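09/12/2019

Started on the store cupboard at Prirkdale after breakfast. Outside temperature low enough that the door had shrunk off its stop again, leaving a gap down the latch side wide enough for a pencil. In September it was binding in the same place. I have left the keep where it is and put draught strip on the stop, self-adhesive, brown. It will need lifting in spring.

The internal width at the back wall is 807 mm. At the front it is less, owing to the plaster having been built up round the frame at some point, and the old shelves had been cut to the front measurement and then packed out with offcuts. Took the packing out. The offcuts went in the kindling box except one, which is oak and may be useful.

New shelves are from the Vendley order. Birch ply, edges sanded but not sealed. I sealed the front edges with two thin coats, leaving the second to dry over lunch. The instruction leaflet says to seal all four. The back and ends will be against plaster and the plaster is dry, so I have ignored it and noted the fact inside the cupboard in pencil, low down on the left.

Bottom shelf set at 467 mm from the floor. This clears the tall crate with the lid on and the vacuum hose coiled, which were the two awkward items last time. The level I used is the short one and I do not entirely trust it. Turned it end for end and took the mean. The battens are fixed with 60 mm screws into brown plugs on the side walls. The left wall drilled cleanly. The right wall has something hard in it at batten height, flint or a bit of old brick, and the bit wandered. Filled the bad hole, moved along, drilled again. The second hole is sound.
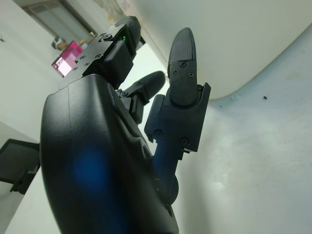 Stopped for soup at one. Cleaned the bit and put it back in the wrong slot of the case, found it again later after looking in the right slot several times.

The afternoon went on contents. Everything that had come out of the cupboard was along the passage wall, and it is now sorted by how often it gets used, heaviest at the bottom. Paint tins are the main problem. The older tins have no room written on them and the labels have gone brown with drips. Opened each one, stirred, put a dab on the lid and let it dry so the colour can be read from outside. The white that was bought for the bathroom has skinned over but is liquid underneath. Strained it through an old pair of tights into a clean jar. The green had separated beyond recovery and is by the back door with its lid off, drying out for the tip.

Fixings went into the McPhee drawers. I had been sorting by length and have changed to sorting by head, length second, as I nearly always know which driver I am holding and seldom know the length until I am at the job. The dividers are a loose fit and small washers travel underneath them if the drawer is pulled sharply. A strip of felt along the bottom edge seems to stop this. Did three drawers, then ran out of felt.

Hooks for the extension leads are not up. The ones supplied are too shallow for the long lead, which slides off if coiled larger than a dinner plate. Want a deeper pattern, plain steel, no rubber. Clurulness used to stock them and may still. Will telephone before making the trip.

Also outstanding: top shelf, not cut. The ceiling slopes at the back and I want a card template first, the cereal box being too small and the only other card in the house being the calendar. Light in the cupboard works, but the pull cord is now behind the second shelf and will have to be led forward through an eye.

Swept up. The dustpan has a crack at the lip and leaves a line of plaster dust whichever way it is held, so finished with a damp cloth. Drill battery on charge in the kitchen. Door closes and latches with the strip on.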